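The Table That Stays White
Reading time: 4 min
Print this article | E-mail this article

In Grevdale there is a shop where the most important thing is not for sale. It is the work table. Customers who come to collect a mended drawer or a repaired lamp often put their hand on it while they wait, and sometimes they ask where they could buy one like it. The answer is that they could not, and that they should make it themselves.

I visited the workshop in February, when the light comes late and the lamps are burning already at four in the afternoon. Zoriana Vakulenko has worked at such tables for 25 years. She learned in a room where all the benches were dark wood, oiled and heavy, and she remembers well how many screws she lost there. A small screw on dark wood is simply gone. When she could choose for herself, she chose white.

The white table has a bad reputation among people who work with their hands. It is said to belong to an office or to a clinic. It shows each mark, and a person who has spent a morning with glue and stain does not always want to be reminded. Zoriana sees this as the chief advantage. If there is dirt, she wants to know about it before she lays down a clean shade of linen or a sheet of veneer.

Her second rule is the grid. A surface with thin printed lines saves many small walks to the drawer where the ruler is kept. One does not measure by it exactly. One lays a part along a line and sees if it is straight, or one places two parts with the same distance between them, and then goes on. The lines should be faint. Strong lines make the eyes tired, and after an hour the work itself becomes difficult to see. Gordon Gosselin, whose family had a frame shop in Woklow, drew his lines too dark the first time and had to cover the whole table again. He paid 4,000 for the lesson, he told me, if he includes the two weeks in which he could not take orders.

The third question is the edge. Many tables are finished with a metal strip, and it is cold under the arms in winter. A thin strip of light wood is kinder, and it can be changed when it is damaged.

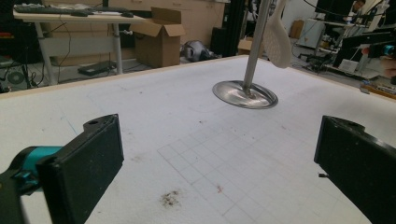
Pen lines are worse than stains, Damian Kwiatkowski finds, and he would forbid all pens in a room with a white table if anyone would obey him. A stain one forgives after some time, he told me, but a line looks always as if it should mean something, and for months he has tried to cut along a line which meant nothing. He keeps only soft pencils now, tied on a string.

I asked the others about this and the opinions were divided. The grid table has a faint blue line running across its left part, and there is also a dark brown smudge and a small reddish stain. For me these did not disturb the impression. A table is used, and a cloth cannot remove everything. Colton Carrier recommends warm water with a little plain soap, then a dry cloth immediately after. He does not scrub. With scrubbing the texture becomes shiny in one place, and this place will catch the light for ever.

There is also the matter of what surrounds the table. Boxes collect on the floor, cables hang down from the desks, and objects arrive which have no home yet. Zoriana does not fight against this. She has made only one agreement with herself, that the floor may be full as long as the table has room for the next job. In the evening she spends ten minutes on it. She gathers the crumbs from the middle toward herself, never away, so that nothing falls behind on the far side where she must go on her knees to find it.

For those who want to try at home, a full table is not necessary. A board laid over an old desk is sufficient, covered with white material and fixed underneath with tape. Tyson Li did it in his kitchen in one evening and uses the board for model ships and also, his wife adds, for dumplings. He turns it over between the two.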